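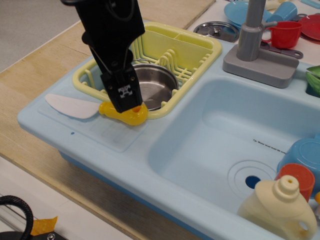 How much weight should you give a horse's last run before a bumper? Less than most people do. A bumper horse may have run only once or twice in its life, and one start can be ruined by a slow pace, a bad position or plain greenness. I look at it, write it down, and then try not to let it settle the matter.

For anyone who reads this blog for other things, a bumper is a flat race for horses that are meant to go jumping later. The British and Irish call them National Hunt flat races on the racecard. No hurdles or fences, usually two miles or close to it, and the field is made up of horses with very little form. I follow them from the wrong side of the Atlantic, mostly on replays, and I have kept a notebook on them for a few seasons now.

The notebook started because of a mare called Paltarside. She finished sixth on her first start and I wrote her off. Usman Rana, who I trade emails with about this stuff, told me to watch the replay again and look only at her. I did. She was keen for the first mile, got shuffled back on the home bend, and then passed tired horses without being asked a serious question. She won next time in May by four lengths. I had nothing on her. Usman had a small bet and has mentioned it since.

After that I changed how I watch. I pick one horse and stay with it from the start to the line, then go back and do another. It takes a long time with a big field, so I usually only do the first five home and anything that was short in the betting. The leader is the easiest to follow and the least useful, in my opinion. A horse that gets an easy lead in a slowly run bumper can look much better than it is. 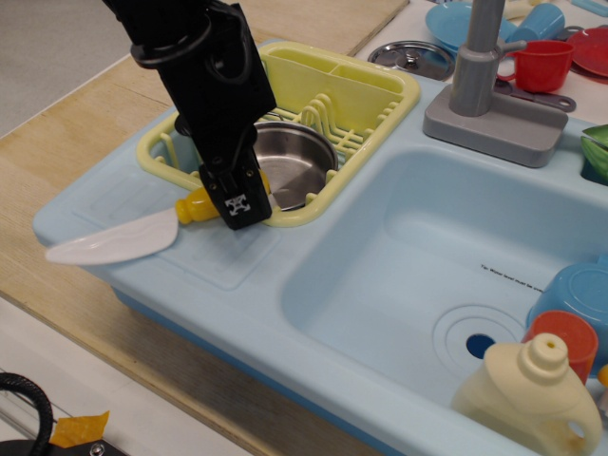
Pace is the part I still get wrong. These races are often run at a crawl until the last half mile, and then it becomes a sprint. A big, slow-maturing type with a staying pedigree will get beaten in a race like that and may turn out to be the best horse in it once it has three miles and some fences in front of it. Rellton was one of those. Beaten a long way in two bumpers, no better over two miles of hurdles, and then he was stepped up in trip and won three in a row. My note on his second bumper says "one paced, forget." It was accurate and it was no help to me at all.

So I now keep two columns. One is for what the horse did on the day, and the other is for what it might want later. If I can't fill in the second column I leave it blank. There are 251 horses in the current notebook and plenty of those blanks.

Coralie Lowther asked in the comments last month whether the ground matters more than the pace. I think it matters more over hurdles than it does in bumpers, but I wouldn't argue hard for that. On very soft ground the field gets strung out and the result looks more decisive than it should. Horses that are beaten 32 lengths on heavy going were often beaten a good deal less than that in real terms, and were just let come home in their own time. I put a small "h" beside those runs and don't hold the distance against them.

Breeding is the other thing people like to lean on. I check the dam's side first. If she won over jumps, or has already produced something that did, I'm interested. I pay less attention to the sire than I used to, mainly because everyone else is already looking at him and the price shows it. Same with sale prices. Effiong cost 39 thousand and could beat horses that cost several times more on any day when he settled. The trouble was that he didn't settle very often.

What I don't do any more is bet in the big festival bumpers. I watch them and I write them up afterward, but with so many unexposed horses in one race I don't think I have any edge. The ordinary midweek ones suit me better. Smaller fields, fewer reputations, and there is usually at least one runner I've already watched properly.

Sekero is the one I am waiting on this winter. He was third on his only start, ran green, and looked to be learning all the way up the straight - he changed legs twice and was still closing at the line. I have him down as wanting further and a galloping track. If he goes straight over hurdles I'll leave him alone the first time and see how he jumps. If he goes for another bumper and the trip is two miles on a sharp track, I'll probably leave him alone there too and look at him again in the new year.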